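Von: Eduardo Javier
An: Liste Arbeit und Technik
Datum: 2021-04-05
Betreff: Re: Automatisierung in der Konfektion, Erfahrungen?

Hallo zusammen,

Manalo schrieb:

> Bei uns in Gremitz steht jetzt fest, dass die Endkontrolle und das
> Verpacken der Kappen ab September teilweise automatisch laufen sollen.
> Die Firma Nimier liefert die Technik. Bis dahin sollen die Kolleginnen
> aus der Packerei die Handgriffe mit Handgreifern vormachen, damit die
> Anlage daraus lernt. Die Geschäftsleitung sagt, es fällt keine Stelle
> weg und alle werden "von monotonen Tätigkeiten entlastet".
>
> Ich finde das erst mal gar nicht schlecht. Wer jeden Tag Kappen
> aufnimmt, dreht, ausformt und ablegt, der weiß, wie sich abends die
> Handgelenke anfühlen. Hat jemand von euch so etwas schon mitgemacht?
> Worauf sollten wir achten?

Mitgemacht ja, bei Dukov, und deshalb schreibe ich etwas länger. Wer nur die Kurzfassung will: Lasst euch nichts mündlich zusagen.

Zuerst zum Wort "entlastet". Das stand bei uns auch auf den Folien. Die Handgelenke sind in der Anlernphase jedenfalls nicht entlastet worden. Wer eine Kappe seit Jahren mit den Fingern greift, macht das nebenbei. Mit zwei Greiferbacken vorne dran muss man zielen, zudrücken, nachfassen, und der Stoff gibt nach, wo man es nicht brauchen kann. Eine Kappe ist eben kein Karton. Sie hat einen Schirm, der steif ist, und eine Krone, die es nicht ist, und die Nähte laufen alle oben am Knopf zusammen. Fasst man seitlich an der Krone, verzieht sie sich. Fasst man am Schirm, kippt sie weg. Das haben uns die Leute von der Technik nicht gesagt, das haben wir ihnen gesagt. In der Dokumentation stand es später als "Prozesswissen des Anbieters".

Damit bin ich beim zweiten Punkt. Was die Kolleginnen da abliefern, ist Einarbeitung. Wenn ich einen Menschen anlerne, gibt es dafür bei uns eine Zulage. Für das Anlernen einer Maschine gab es nichts, mit der Begründung, es handle sich um normale Arbeitszeit. Wir haben ein halbes Jahr gebraucht, bis die Zulage auch dafür galt, und rückwirkend kam kein Cent. Fragt das vorher ab, Manalo, und lasst euch die Antwort schriftlich geben.

Drittens die Stückzahlen. Bei uns lag die Vorgabe in der Packerei bei 90 Kappen in der Stunde. Für die Schichten mit Handgreifer wurde sie auf 70 gesenkt, was sich großzügig anhört, bis man es selbst probiert hat. Nach ein paar Wochen hieß es dann, die Gruppe sei jetzt eingearbeitet, und es wurden 75 daraus. Wer darunter blieb, wurde "zum Gespräch gebeten". Dass die Aufzeichnungen nebenbei auch zeigen, wer wie lange für einen Griff braucht, hatte vorher keiner erwähnt. Auf Nachfrage hieß es, das werde nicht ausgewertet. Mag sein. In der Betriebsvereinbarung stand es nicht, und solange es dort nicht steht, glaube ich es nicht.

Viertens die Stellen. "Es fällt keine Stelle weg" ist ein Satz mit Verfallsdatum. Bei uns ist tatsächlich niemandem gekündigt worden. Es sind vier Befristungen ausgelaufen, und die Plätze sind nicht wieder besetzt worden. Formal ist das Versprechen gehalten. Die verbliebenen Kolleginnen stehen jetzt neben der Anlage und räumen weg, was sie fallen lässt oder schief ablegt. Manche sagen, das sei angenehmer als vorher. Andere sagen, früher hätten sie wenigstens ihr eigenes Tempo gehabt, jetzt warten sie auf die Maschine, und wenn sie steht, stehen sie auch und bekommen trotzdem den Druck ab. Beides stimmt wohl, je nachdem, wen man fragt und an welchem Tag.

Ich will nicht behaupten, dass die Technik nichts taugt. Bei glatten, gleichmäßigen Teilen läuft sie ordentlich. Bei weichen Sachen bin ich nach allem, was ich gesehen habe, skeptisch - und zwar auch gegenüber den Vorführungen. Bei der Präsentation lagen die Kappen alle gleich ausgerichtet und frisch aufgedämpft da. So kommen sie bei uns nie vom Band. Wenn Nimier euch etwas vorführt, bringt eure eigenen Kappen mit, am besten aus einer Kiste, in der sie zerdrückt übereinanderliegen, und die mit den Bändern und Anhängern gleich dazu.

Was ich an eurer Stelle vor dem Start geklärt haben wollte:

Wer darf die Aufzeichnungen sehen, und wann werden sie gelöscht?
Gilt die Vorgabe während des Anlernens überhaupt, und wer setzt sie hinauf?
Gibt es die Anlernzulage, und ab welchem Tag?
Was passiert mit den befristeten Verträgen bis Ende des Jahres?
Wer entscheidet, dass eine Anlage abgestellt wird, wenn sie mehr Ausschuss macht als vorher die Leute?

Die letzte Frage hat bei uns für die längste Stille in der Sitzung gesorgt. Eine Antwort haben wir bis heute nicht.

Eine Kopie unserer Betriebsvereinbarung darf ich leider nicht über die Liste schicken. Wenn du mir direkt schreibst, Manalo, kann ich dir aber sagen, welche Absätze wir heute anders formulieren würden. Ein Bild vom Greifen hängt unten dran, für alle, die sich unter den Handgreifern nichts vorstellen können.

Viele Grüße
Eduardo

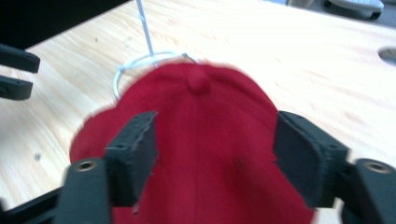
Rote Kappe zwischen den Backen des Handgreifers, seitlich an der Krone gefasst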